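Print this page | E-mail this page

Gallery: Two-arm handling at Mendcombe

2024-04-05

Tarawneh makes the Tritoslow range of covers and trays. Assembly at the Mendcombe site has been done by hand since the site opened, and most of it still is. In the past year a two-arm handling robot, known on site as Ballik, has been brought into the work on the large black shell. This page gives the background to the work and the changes to the jobs next to it. Text is by Natanael Caldeira, with corrections from Issa Smadi, who leads the assembly team.

The job before

The shell is wide, curved and awkward to hold. It has no handle and few flat edges. One person held it upright while another checked the surface and the rim, then the two swapped over or moved on to the next. The holding was the part people disliked. It ties up both hands, it has to be done at chest height, and the person doing it can see very little past the panel.

The site keeps a record of every shell held for checking. When the change was proposed the count stood at 2185 for the year so far. The record also showed 142 stops logged as "second person not available". The shells were there and the checker was there, but the other pair of hands was on a different job.

The job now

Ballik takes the holding. Its hands are gloved and it grips the shell at the edges, so the middle of the panel stays clear for the checker. One person works at the station and the second has gone back to tray assembly.

The checker's work has changed more than was planned for. Under the old method the two people talked to each other, and a small change of angle was a matter of asking. With the robot, the angles are chosen beforehand and called up in order. Smadi's team spent the first weeks rewriting that order, mainly to put the rim ahead of the face. The first version had been drawn up in the office from the part drawing and took no account of how people look at the thing.

Training runs to 25 hours per person. It covers starting and stopping, clearing a dropped part, recording a poor grip, and when to leave the machine alone and call for help. Operators asked for more time on poor grips and this was added - it is now the longest section.

What has not changed

The decision to pass or reject a shell is still made by a person. So is packing. Small parts are also set out by hand before a session, since their layout changes with the order.

Pay grades were not altered by the move. There are now 2 grades at the station, as there were before, but the lower one includes a sign-off on the robot checks and has been renamed to match. Some of the team regard this as more work for the same money, and the point is still being discussed with the site manager.

Points raised by the team

- Pace. The robot is slower than a practised person at picking up a shell. It does not get tired arms, so the rate late in the shift is closer to the rate at the start.
- Noise. No complaints so far.
- Talk. Several people said the station is a quieter place to work and that they do not like it. The checker's bench has been turned to face tray assembly.
- Sight lines. A held shell blocks a good part of the view across the room. Walkways near the station have been moved with this in mind.
- Gloves. Worn gloves on the robot hands are treated as a stop condition, and any operator may call it.

The gallery

The shell held upright, left hand at the lower corner with the fingers curled round the edge, right hand against the opposite side. Black moulded trays are on the yellow table, with white and grey discs and other small parts on the level below. 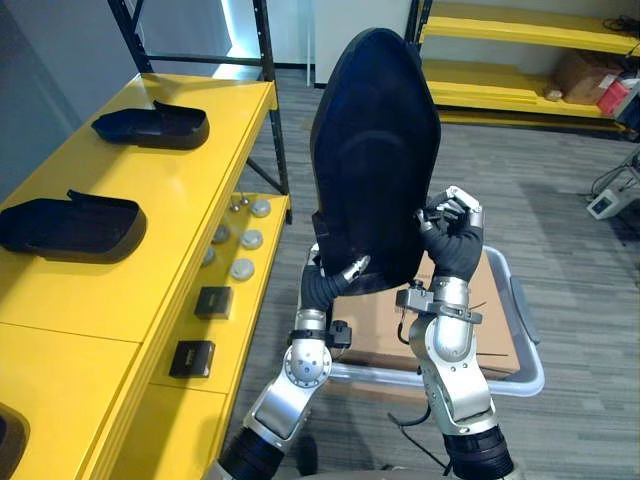 Next steps

The grip sequence will be reviewed at the end of April. The review will look at the lower left hold in particular, as this is the one operators record most often in the poor grip log. Turning the shell over is still done by hand and will stay that way until the review is finished.

Staff from other Tarawneh sites who wish to see the station should arrange a time with Issa Smadi. Visits are kept short and take place between sessions. Comments on this page should go to Natanael Caldeira.

Print this page | E-mail this page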